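Prastivgate cutlery set, README

Hi! This is the notes file for the Prastivgate cutlery data, which I put together with Saulius Raudsepp over a long February. It's a pile of short episodes of an arm handling tableware, recorded while one of us drove it by hand, and it's meant for people training policies that go from wrist video to motion. If you've used our earlier Zukmont set (the one with the cups), the layout is the same and your loader should just work.

What's in it

Around 2,000 episodes, all teleoperated. Each one is a folder with the wrist video, the joint positions, the gripper opening and a one-line instruction such as "pick up the spoon" or "put the fork back in the tray". I wrote the instructions and Saulius reworded a good part of them, so you'll get his "grab" next to my "pick up". We left that in on purpose, it seems to help!

There are 3 folders at the top level:

train: most of the data
val: held-out episodes, same objects
odd: things that went wrong, see below

How we recorded

We took turns, mostly in the mornings before the sun got onto the table. The driver picks an instruction from a shuffled list, does the task and hits the pedal to close the episode. Then the other person resets the table and moves things a bit. We tried not to be neat about it (my first batch had every tray at the same angle, and the policy we trained on it was hopeless as soon as I nudged the tray).

If you drive the arm yourself, go in slow. Thin handles roll when you touch them from the side, and shiny metal makes depth guesses useless, so we don't ship depth at all.

A look from the wrist

The wrist camera is the only view in the set. You get both fingers, whatever is between them, and a fair bit of the bench.
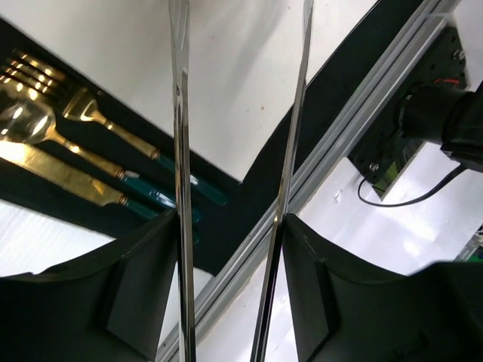
Gold cutlery with dark teal handles in the black case, with the two fingers in the foreground.

Things to know before you train

Reflections. Polished metal throws bright streaks that change as the wrist turns. We didn't filter them out. If your augmentation messes with brightness a lot, check a few clips by eye first.

The odd folder. Drops, double grabs, me pressing the pedal too early. Colton Leclerc asked for these for his failure detection work, and the labels in there are his. I wouldn't mix them into training unless you know why you want them.

Timing. Video and joint logs come from two clocks. The sync script fixes nearly all of it, but 8 episodes still drift toward the end. They're listed in drift.txt and I'd skip them.

Instructions. English only, all lowercase, no punctuation. A few typos survive. Send me the ones you find, please!

Getting started

Unpack everything into one directory, run the check script, then open any episode with the viewer. The first 100 training episodes also come as a separate small download, which is handy if you only want to test your loader. The viewer needs the Treltico package, and the version in requirements.txt is the one we used.

Questions go to me or Saulius through the issue tracker. I read it most evenings. Please include the episode number and the loader version you're on.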